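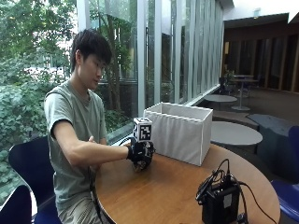

The open day planned under the second part of the Sellutow grant took place on 30th March in the ground floor lounge at Flodiswood. We had 35 people registered and 32 came. They were mostly staff from local packing firms, with a smaller group of teachers from the technical college. The day was split into two sessions, morning and afternoon, with the same program in each. We ran the glove demonstration at one of the round wooden tables by the windows, with the white fabric box as the drop-off point and the black glove worn on the right hand. The patterned cube was what people asked about first. Femke Jansen explained that the black-and-white squares let a camera work out position and angle, and that the finger sensors handle the rest.

Purpose of the day

The grant agreement asks us to show the recording work to possible users before the end of the first year, and to collect their comments. We wanted to learn whether people who do packing work would be willing to wear the glove, and which tasks they would want a robot to learn from them. We did not show a robot arm doing the task. The arm is still at Dewulf for repair to the wrist joint, as noted in our last report. Visitors had been told this in the invitation, but several were still disappointed, and we should have repeated it at the door.

The task 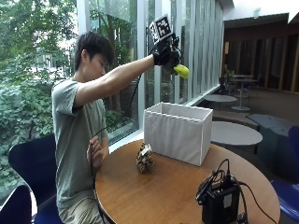

Pick and place was chosen for the demonstration because it is easy to follow from a few steps back. The demonstrator takes an item, lifts it, carries it to the box and lets go. Veerle Jansen gave the commentary and asked visitors to watch the arm as well as the fingers, as both are part of the recording. Soft items of different shapes were used, including a yellow one small enough to be gripped in the glove and a mottled brown and tan one. The cable is still a weak point. It runs down the arm and across the front of the shirt, and the free hand ends up minding it. Three visitors wrote this on their comment forms without being asked. We have put a shorter cable with a clip at the elbow on the parts list, and Ward Bosman is getting a price from Plaslow.

The camera view

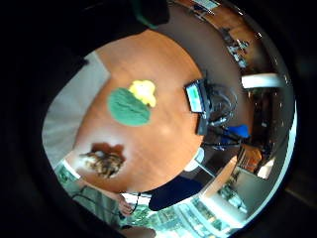
Evelien Bakker took the second half of each session, which dealt with the hand-held gripper tool and its camera. This part went more slowly. People found the round, wide view hard to read at first, and it helped when she named things on the table one by one, starting with the green round item and the pale yellow one overlapping it. After that, most could follow the discussion of what the view covers and what it misses. The fingers of the hand block a good part of the upper left, and one packer asked whether that area is lost. Evelien said that it is for that moment, and that this is one reason for also keeping a fixed camera beside the table. The view also takes in the black display unit and its cables, and she was asked whether clutter of that sort matters for training. We did not have a good answer and have added it to the test plan.

Comments received

The forms were positive about the explanations and less so about the room, where the daylight made it hard to see our laptop screen. The packing staff asked for tasks with bags and flat cartons. The teachers asked for a loan set for classes, which is outside the present budget.

Open points

Two items remain before the next report. The arm has to come back from Dewulf and be checked, and the consent form for outside people who want to try the glove has to be approved. Hendrik De Haan is handling both. If they are settled in time, we would like to hold a follow-up visit in June for the packing firms, this time with the arm running. Spending on the open day stayed within the amount agreed, and the receipts are attached to the financial statement.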